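Section 5. Working Practice for the Two-Arm Station

5.1 Scope

This section sets out the rules for tasks carried out with artificial stems and flowers on the Urix two-arm station. It applies to all operators at the Nundstead site, including visiting staff. It replaces the working notes issued with the first Baysal grippers and takes effect on 1st March.

5.2 Before the arms are enabled

1. Read the task sheet and confirm that the items on the table are those listed.
2. Check each stem for exposed wire. Withdraw any stem with a sharp or frayed end.
3. Place the tray within reach of the arm that will use it. The tray position is given on the task sheet.
4. Set the vase upright on its mark.
5. Confirm that cables at both wrists are secured and can move through the full range of the task without pulling.
6. Test both emergency stops. Record the result in the station log.

Caution: Do not enable the arms while any person has a hand over the table.

5.3 Placing stems in the vase

Stems are inserted one at a time. Large leaves and flower heads can block the view of the wrist camera, and the operator must not rely on that view alone when the gripper is close to the vase. Stems waiting to be used may lie on the table or in the tray. 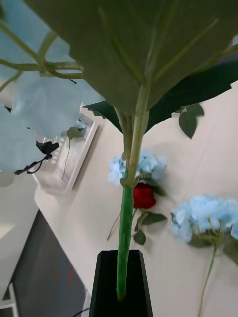

May an operator straighten a leaning stem by hand while the arms are paused?

A paused arm is still under power and may resume movement without warning. The operator must disable both arms, wait for the status light to change, and only then reach over the table.

5.4 Speed and force limits

1. Select the Light Items profile in the Vurkar control panel before the first cycle.
2. Keep the grip setting at 2 or lower for single stems. A setting of up to 5 is allowed for the vase.
3. Run the first cycle at reduced speed, with one hand on the stop control.
4. If a stem slips twice in the same cycle, stop the task and inspect the finger surfaces.

Note: Grip settings are stored with the profile. Restore the standard values at the end of the shift.

5.5 Shared work area

Only one arm may enter the space above the vase at a time. The second arm shall remain on its own side of the table with its fingers closed until the first arm has withdrawn. When a stem is held above the table, no other item may be picked up from directly beneath it.

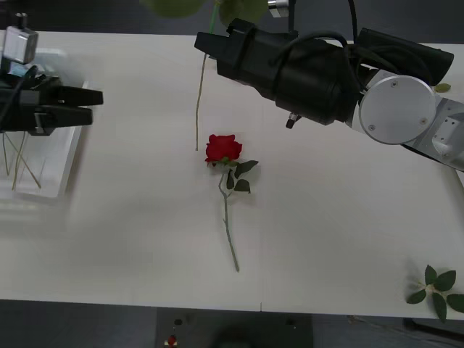 Handovers from one arm to the other are permitted only where the task sheet calls for them. Both arms must come to a full stop before the receiving gripper closes, and the releasing gripper must open fully before either arm moves away.

5.6 Dropped or loose parts

1. Leave small loose parts where they fall until the cycle is complete, unless they obstruct a joint or a gripper.
2. Disable both arms before removing any part from the table or floor.
3. Return detached leaves to the spares box. Do not reattach them at the station.
4. Enter any dropped item in the log, with the cycle number.

Caution: A part caught in a wrist joint must be removed by maintenance staff. Do not move the joint by hand.

5.7 Records

Station logs are kept for 8 weeks and then passed to the site office. Entries must be legible and made on the day of the work.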